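3.2 Table layout and the handheld view

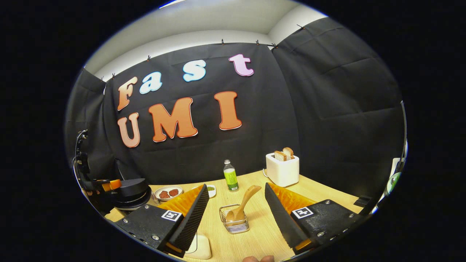
Figure 2. The breakfast table from the handheld gripper, with toaster, plate, wire basket and spatula.

All demonstrations in the student project were recorded at a single table in the Westia teaching laboratory. The table has a light wooden top and stands in front of a black fabric backdrop, clipped along its upper edge. The students put the letters "Fast" and "UMI" on the backdrop. We left the letters up for the whole of the project, so they are present in the training data as well as in the test runs.

The task was chosen by the students from a short list offered at the start of the module. It is a simple breakfast task in two parts. In the first part the gripper takes the spatula by its handle, lifts it clear of the wire basket and lays it next to the plate. In the second part the gripper draws a slice of toast from the toaster and sets it down on the plate beside the meat. The toaster is never switched on during recording. The bread is toasted beforehand and placed in the slots by hand, and the same slices are used until they begin to crumble.

The basket stands near the front of the table and the toaster towards the back right, with the plate further to the left (Figure 2). This spacing was a compromise. In an earlier layout the basket stood beside the toaster, and several students knocked the basket over while reaching for the bread. Moving it forward solved that problem but brought another: at the start of a demonstration the basket lies between the two fingers in the camera view, and a student who begins too low can lose sight of the plate. We asked students to start with the gripper held high enough for the whole of the plate to be seen, and this was checked when the recordings were sorted.

The gripper itself follows a common handheld pattern. Each finger carries a square black-and-white marker, from which the opening width is worked out, and behind each serrated black pad is an orange compliant finger. The circular image takes in the full width of the table along with part of the wall and ceiling. We did not crop it. Students found the curved edges odd at first, mainly when judging how far away the toaster was, but most had stopped mentioning it by the second session.

3.3 Collecting the demonstrations

Students worked in teams of 4. One held the gripper, one reset the table, one kept the log and one watched the live image for lost markers. The roles changed after each block of recordings. The teams took their names from the bench labels, and are called Dekov, Rallis and Britar in what follows.

Recording began in January and was spread over 42 sessions. At the end of this period the log held 3,670 demonstrations, counting both parts of the task separately. A demonstration was thrown out if either marker was hidden for longer than the tracking could bridge, if an object left the table, or if the student spoke up to say that it had gone wrong. The last rule was added at the request of team Rallis, who felt that a clumsy but complete grasp should not be kept only for having passed the other checks.

Resetting the table took more time than the demonstrations. The spatula had to go back into the basket with its broad end down, and the direction of the handle was meant to vary. In practice each team drifted towards a favourite angle. Team Dekov noticed this from their own log and began turning the basket by a quarter after every reset — a simple fix which the other teams then took up. Data from before the change were kept, but they are marked in the log so that they can be left out of a comparison.

Objects that play no part in the task, such as the small bottle with the green label and the small white dish to the right of the plate, were allowed to stay on the table. The teams moved them a little between blocks. We wanted some clutter in the images, and these were the things to hand.

3.4 Moving to the robot arm

The arm used for testing is mounted at the left end of the same table, so that no objects had to be carried to another room between recording and testing. Its base overlaps the tabletop near the plate. This limits how close to the left edge the plate can be placed, and during recording it also meant that students had to bring the gripper in from the front.

Each team trained its own policy on its own recordings, using the same settings, and a further policy was trained on the pooled set. Teams were not allowed to change the layout between training and testing except within the range used in the log. A run was ended by the student at the stop switch if a finger pressed against the toaster body or if the basket was dragged. Stopped runs were scored as failures whatever had been done up to that point.

The scoring sheet and the full list of layouts are given in the appendix. Results for the two parts of the task are reported separately in Section 4.

Related items
Marker loss in handheld recording: notes from a teaching laboratory
Reset time as a hidden cost in student robot projects
Grasping kitchen tools with compliant fingers
Westia teaching laboratory: project handbook and log templates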